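10 Dec 2020

# Should You Believe Celebrity News?

You've probably seen a headline like this: "Pop Star Storms Off Stage and Quits Music Forever!" It has a big photo of somebody frowning. Your cousin has shared it, so it must be true. Well, hold on.

Celebrity news is news about people who are famous for singing, acting, sports or making videos. Some of it is real reporting. A lot of it is guessing dressed up to look like reporting, and it pays to know which kind you've got in front of you.

## Where does a rumor come from?

Let's make one. A singer called Esteban skips a show in the town of Stinholm in September. That's the only fact we have. He missed one show.

A gossip site called Zudico writes, "Is Esteban sick?" Look at the question mark. The site hasn't said he's sick. It only asked, so if he turns out to be fine it can say it never told a lie. Sneaky, if you ask me.

Then another site, Kendico, writes, "Fans fear Esteban is very sick." Which fans? It doesn't say. Maybe it was two people in the comments. By dinnertime 123 accounts have copied the story, and it looks as if everybody knows. But all 123 got it from the same place, and that place was only asking.

Esteban had a sore throat.

## Who is "a source close to the star"?

Good question. Sometimes it's a real friend or a helper who can't give a name because they'd get in trouble. Careful reporters do use people like that, and they check what they're told with somebody else first.

Other times the "source" could be anyone at all - a driver, a neighbor, a person who once stood in the same line for coffee. If a story has six juicy quotes and not one name, I don't believe much of it.

## Why do sites do it?

Mostly money. Many sites get paid when people look at the ads on the page. A story titled "Singer Has Sore Throat" gets a few clicks. "Singer's Secret Heartbreak" gets plenty more. Some stories are even handed out by the star's own team, right before a new movie or album. Funny how often two actors "might be dating" the week their film opens. 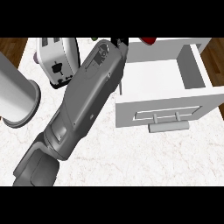 One reader, age 11, wrote in to say that famous people want attention, so they can't complain when stories about them are wrong. I don't buy that. Wanting people to hear your songs is one thing. Having strangers make up an illness for you is another, and some famous people are kids who didn't choose much of it.

## What to check

- Who wrote it? Is there a name?
- Does the headline end in a question mark? Try answering "no" and see if there's any story left.
- Did the star say it, or did someone say the star said it?
- Is the photo old? A frown from last year can be stuck on any story.

You can still read gossip for fun. I do. I just wait a day before I repeat it.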